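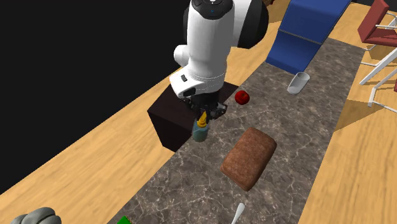 What's in the Larnelura pack?
Patches, MIDI clips and dry stems from the synth set Kibet Minja and I played at Rondeton. Everything that wasn't lost when the laptop died in the second half.

Larnelura live set pack
README, last touched 27 Jul 2018

Contents

patches/ - 50 sysex dumps, one bank. Slots 1 to 20 are the ones used on the night, the rest are leftovers and half ideas. Names are a mess, sorry.
midi/ - 14 clips, straight from the sequencer, not quantised. Leave them that way or the bass lines go stiff.
stems/ - 24 bit wav, 48k, mono except the pads. No reverb printed.
notes/ - Mwangi Mfinanga's set list with tempos. His "Tellano" is my "slow one", same tune.

Loading the patches

Back up your own bank first. The dump overwrites the lot.
Memory protect off, then send the file with a gap of 200 ms between messages. Faster and my synth hangs, yours might not.
Mod wheel is filter cutoff on nearly all of them. On the vocoder patches it's the noise level insted.

Known problems

- Bakilana lead is out of tune in the top octave. Was like that at the gig too.
- Clip 9 has a stuck note at the end, send all notes off or just trim it
- Stems 3 and 4 drift apart after a while, two recorders, no shared clock. Nudge by ear.
- Pad stem clips once, near the start. Left it in
- Colour tags in the midi folder mean nothing

Missing

The whole second half, as above. Also the arpeggio part from Tellano, Kibet played that by hand and we only have it on the room recording, which sounds like a bin. If you were there in March for the first run through and taped anything off the desk, please send it.

Use

Play it, chop it, put it in your own tracks. Credit all three of us if it gets released. Don't resell the patches as a bank.

Changes

v2 - fixed stem names, took out the duplicate kick, added notes folder
v1 - first upload, wrong sample rate, pls delete if you still have it

To do: rename the patches properly. Check wether slot 31 even makes a sound.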